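3.2 Garment placement and the choice of folding surface

Households in the Cultascombe sample rarely folded laundry on a table. Where a bed was within reach of the storage furniture, it was the preferred surface for all but the smallest items, and this held for both adult and children's clothing. The present section deals with children's nightwear, and in particular with elasticated trousers, which gave the longest handling times per item of any garment class in the study.

The garment set consisted of 118 items. Each was logged on entry to the room, on first contact with the folding surface, and on placement in a drawer or stack. We use "spread" for the state in which both legs of a garment can be traced from waistband to hem without lifting any fabric, and "gathered" for any state in which they cannot. A garment may be spread and still be poorly aligned. The two properties were coded separately, following the scheme developed for the earlier Lasholm trials.

Pajama pants present three difficulties. First, the waistband contracts when released and draws the upper part of the garment into irregular pleats. Second, where the ankles are also gathered, the legs have no straight lower edge that can be matched by eye. Third, the fabric is light enough that smoothing one leg often displaces the other. Figure 4 shows a child's pair lying on a duvet, with the waistband bunched and the two legs diverging. 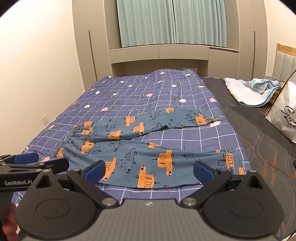 Figure 4. Printed pajama pants spread on a bed. Elastic waistband near center left; one leg toward the upper right, the other toward the lower right.

The angle between the legs is of practical interest. Under the coding scheme, the garment in Figure 4 is spread but not aligned. To reach the aligned state, one leg must be brought over the other and the crotch seam drawn outward, after which the garment can be reduced in length by one or two further folds. Participants who began by pulling the waistband flat tended to repeat the action later, as the elastic had contracted again by the time the legs were matched. Participants who matched the legs first and left the waistband until last made fewer corrections. The difference was present in both adult and child sizes but was more marked in the latter, where the waistband makes up a larger share of the total length.

Surface pattern also bears on the task, although its effect is harder to isolate. The duvet in Figure 4 carries a grid of thin white lines on a purple-blue ground, with small floral motifs, and the pants are slate blue with orange cartoon vehicles. The two fabrics are close in general color, and the orange print does much of the work of separating garment from bedding. Plain dark garments on plain dark covers were more often picked up together with a fold of the cover beneath. A grid might be expected to serve as a guide for alignment. We found little evidence that participants used it in this way – several placed garments at a clear diagonal to the lines and did not correct them.

The condition of the bed was recorded but not controlled. Instructions asked only that the room be left as it would be on an ordinary morning. Beds were accordingly found in a range of states, and a rumpled duvet was common. In Figure 4 the duvet is raised in a ridge at the far end, a dark gray quilted mattress surface is exposed to its right, and a light blue blanket lies in a loose pile on that side. Such conditions reduce the flat area available. They also introduce a second soft item that must either be worked around or dealt with first. The Courtois protocol treats blankets and garments as a single queue; we kept them apart, on the grounds that bedding is seldom moved to storage during the same session.

Drawer dimensions set the final size of the folded item. The test dresser, a Drivness unit with an internal drawer width of 800 mm, took children's trousers in rows when these were folded to a compact rectangle, and in stacks when they were folded only in half. Row storage required an additional fold and was more sensitive to errors made on the bed. A waistband left gathered at the first stage produced a wedge-shaped packet that leaned against its neighbors and opened when the drawer was closed. Stack storage tolerated the same error, although the upper items then slid forward.

Handling times were therefore compared within storage type and never across it. Items that were abandoned in the gathered state and placed unfolded in the drawer were retained in the log but excluded from the timing analysis. Socks, underwear and one-piece sleepsuits are treated separately in Section 3.3.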